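Workshop tips: setting up a bin for picking

Flestton shared workshop, bench notes. Last changed in May.

Clamp the bin before you power up the arm. A bar clamp on one corner will do for light items. Pull on the bin by hand, and if it shifts, add a second clamp.

Mark its position with tape on the bench. Blue painter's tape comes off timber cleanly if you lift it within a month or so. Replace any piece that has started to curl, then check the corner again.

Tie cables and hoses to the arm every 30 cm, with enough slack for the wrist to turn fully both ways. Run the wrist through its range at slow speed first and watch the loop.

Leave space between items for the fingers to close. Six is plenty for a first run. Mix soft and hard things, and keep small ones off the walls until the grip is sorted – the corners are the hardest place to pick from.

Stay outside the marked line while the arm is live. If something needs moving, press stop, wait for the arm to settle, then reach in. This applies to slow speed as well. 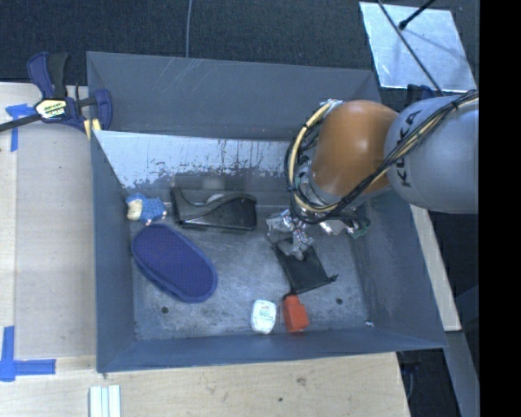 KUKA arm at a clamped bin, gripper over a black pouch.

Wipe out the bin at the end of the day and pick up any small scraps. Scratches in the grey paint can wait, but file down chipped edges that could catch a sleeve.

Write your run count in the bench book. The Drerurcombe bench was at 1094 when its gripper pads were last changed, so have a look at yours well before then. Spare pads are in drawer 212. Ask Myrto Deligiannis for the key.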